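CLOTSIDE - Community nurses in Clotside will get a higher mileage rate and a paid hour for record-keeping each week under a deal agreed with Lurnodow Health Trust, the trust said today.

The agreement covers 366 nursing staff and takes effect in August. It runs for two years.
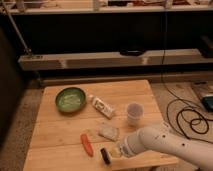
Nurses working full time will also receive a one-off payment of £1,799. Part-time staff will be paid a share based on their hours.

"We lost 40 nurses to other areas last year and travel costs came up again and again," said Hollis Holloway, the trust's head of staffing.

Staff will be sent new contracts by post - these should be signed and returned to the Papadakis Building.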